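# Skasik home/office humanoid rental -- anyone past the trial month?

**pallet_jacques**

Looking at the Skasik monthly plan for our office. The sales deck says "light tidying, shelving and desk reset," which is a fancy way of saying it puts books back. We have 23 desks and a lot of books. The rep, Senyo Gyamfi, has been pleasant and replies fast, which makes me suspicious. Has anyone kept one past the trial?

**mordantfern**

We did the trial in December. Kept it 35 days because I missed the cancellation window, so technically yes, past the trial.

It picks up a hardcover. It sets down a hardcover. In between there is a pause long enough to reconsider your career. Paperbacks it treats like live fish.

Setup was the good part. Their installer showed up at 8 a.m. and had it hooked up before lunch. Ask about the battery, though, and watch how quickly the subject becomes "tethered operation."

**Ovosano_fan_club**

> Paperbacks it treats like live fish

Which firmware? Ours was hopeless until the grip update, and then it was merely slow. I wouldn't write it off over a December trial.

Also, the Ovosano arm on a cart does the same job for less money and can't fall over. Yes, I see my username. I still paid for mine.

**mordantfern**

Whatever firmware it came with. I was told updates were "rolling." So is my garbage can.

**tuckpoint**

The arm on a cart does NOT do the same job. We had the Pekside version of that and somebody had to push the cart. At that point you've bought a very expensive reason to walk across the room.

The one thing legs get you is that it goes to the desk. Slowly, with the posture of someone looking for a contact lens, but it goes.

**pallet_jacques**

OK, this is useful. What about the harness? The quote has a line for "overhead support" and Senyo says it's "recommended during the commissioning phase." How long is the commissioning phase?

**mordantfern**

How long is your contract?

**Ovosano_fan_club**

That's unfair, but I did laugh. Ask them in writing. The people at Agyeman got theirs to put an end date on it, and a credit if it ran over.

**pallet_jacques**

Reporting back. I went over on Friday and got the desk reset demo in person. They have a standing desk pushed up against a second table, with a stack of books on the far end and a four-slot magazine file behind it. I was allowed to stand near it and ask questions, so I asked plenty. 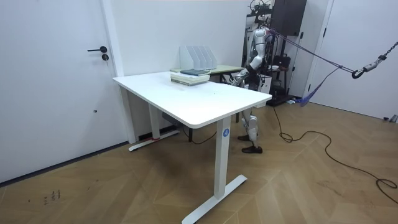 I timed it on my phone while Senyo talked about roadmaps. Average was 84 seconds a book, and that's with a tech standing by looking casual. I asked them to mess up the stack a bit and try again, and there was a short conversation in low voices before they agreed. It managed, but it took longer, and one book ended up in a spot I'd call creative.

On the plus side, it was quieter than I expected. I could have taken a phone call next to it. And when I asked about paperbacks, Senyo said "not yet" instead of inventing something, so points for that.

On the minus side, cables. Our floor plan is basically a list of places to trip already. I also asked what kind of ceiling anchor we'd need and got told that a site survey is extra.

**tuckpoint**

84 seconds a book is better than our last intern. But did it walk between desks or just work the one?

**pallet_jacques**

Just the one. Walking is "a separate demo." I have requested the separate demo.

**mordantfern**

So it's the arm on a cart, minus the cart.

**Ovosano_fan_club**

I wasn't going to say it.

**tuckpoint**

You were absolutely going to say it. And I still disagree. Make them show you the walking, with your carpet if you can get a piece over there. If they won't, then fine, buy the arm and enjoy pushing it.

**pallet_jacques**

Asked for 3 months with the support line waived and the survey thrown in. Senyo is "taking it upstairs." Will post the number when I get it. Meanwhile if anybody has a Pekside cart they're not using, my DMs are open.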